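5. Cleaning the Tabletop

The Onard round table has a smooth top that needs very little care. Most marks come off with a spray cleaner and a microfiber cloth. Do this section after the base is level and all 4 feet are locked (see section 3).

What you need

One bottle of surface cleaner. Nasto or any mild household spray will do.
One microfiber or terry cloth, yellow in the cleaning kit.
A second cloth for drying. This can be any soft, lint-free cloth.

CAUTION: Do not use bleach, oven cleaner, or dishwasher detergent on the top. Dishwasher products are made for glass and metal and will dull the finish.

5.1 Getting ready

1. Fold the cloth in half and in half again. A folded pad gives you several clean faces to work with, and you turn to a new one when the first gets dirty.

2. Set the cloth on the table within easy reach, away from the edge.

3. Pick up the spray bottle with your working hand around the body, below the trigger head. Check that the nozzle is turned to SPRAY before you squeeze. On most bottles it ships in the OFF position.
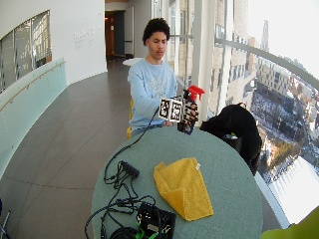
5.2 Spraying and wiping

1. Hold the nozzle 3 to 4 inches above the cloth and give it two or three squeezes. Spray the cloth, not the table. Liquid that runs under the rim can loosen the edge band.

2. Start at the side farthest from you and wipe in long, overlapping strokes toward your body.

3. Refold the cloth to a clean face when you reach the middle.

4. Finish with one pass along the rim, following the curve.

5. Dry with the second cloth. Do not let cleaner sit on the surface overnight.

NOTE: If things have to stay on the table while you work, wipe one half, move them over, and wipe the other half. Lift cords instead of dragging them. The rubber on some cords leaves gray streaks.

5.3 Fabric items

The same cloth can be used on the fabric-covered pieces in the Barrera line, including the round ones, but without any spray. Lay it over the curve, steady the piece with your other hand, and press lightly as you pull the cloth down the side. Go with the weave. Dust comes off better this way than by rubbing in circles, which raises fuzz on woven covers.

Keep a separate cloth for fabric if you can. One that has picked up cleaner may leave a ring on colored covers.
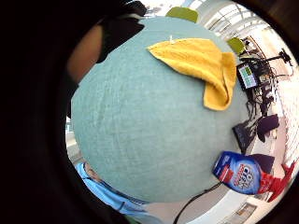
Fistel, on the owners' page: I had the ring problem on a dark cover in November and plain cool water took it out. Dab it on with a sponge, blot with a dry towel, leave it a few hours. Took me two tries.

We have no objection to this method. Test it first on the underside, and do not soak the cover.

5.4 Using a can or straight-sided bottle

Some cleaners come in a tall cylinder with no trigger. These tip over more easily than a trigger bottle, so stand them well in from the rim when you put them down.

1. Read the label for the shaking time.

2. Keep the container upright when you spray.

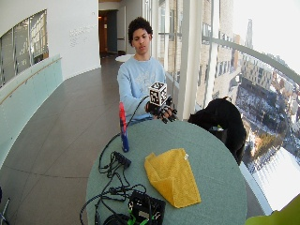
3. Spray in short bursts onto the cloth, as in 5.2.

4. Replace the cap, if there is one, before you start to wipe.

CAUTION: Many pressurized cleaners are flammable. Keep them away from heaters and out of direct sun. Do not leave a can by a large window through the afternoon, even in cool weather.

5.5 Washing and storing the cloths

Shake the cloths outdoors, then machine wash warm with a small amount of liquid detergent. No fabric softener -- it coats the fibers and the cloth will smear. Tumble dry low or hang. Leave the small tag on. It makes it easy to tell which corner you started from when you refold.

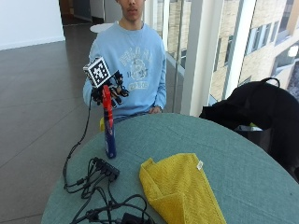
A cloth is good for roughly 300 washes. Replace it sooner if it feels stiff or starts to shed. Replacements are sold singly under part number 235.

Store cloths folded and fully dry. Store cleaners upright with the nozzle closed, on a shelf children cannot reach.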